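Trellero Lettings Help Desk
Ticket 836
Subject: Microwave, shared kitchen, second floor
Status: Closed (reopened 2 times)
Priority: Low, disputed

Reported Friday, 14:10
Tenant says the microwave "does nothing". Asked what it was being asked to do. Porridge.

Update 1
Socket tested with the kettle. Kettle fine. Microwave moved to a different socket and plugged in properly, the plug having been resting against the old one in a companionable sort of way. Ticket closed.

Update 2
Reopened. It now runs but the porridge comes out cold in the middle. Tenant had been using the defrost setting for 14 minutes. Advised full power and a stir halfway. Tenant replied that the pink line round the window "makes it look like a low-power model". Noted.

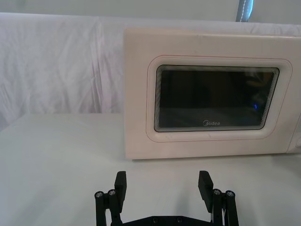
Front of the unit, Midea, white, pink line round the door window.

Update 3
Reopened again. Tenant would like a 900 watt replacement and attached a page from the Skendix catalogue with one circled. Present unit heated a mug of water to steaming in nearly 2 minutes, which is good enough for porridge. Request declined.

Update 4
Wiped the glass and the inside of the door while I was there. Please cover soup. I don't know who has the soup, but it had reached the ceiling of the thing.

Resolution
Wrong socket, wrong setting, no fault found. Instructions taped inside the cupboard door, next to the ones for the Prultus toaster that also had nothing wrong with it.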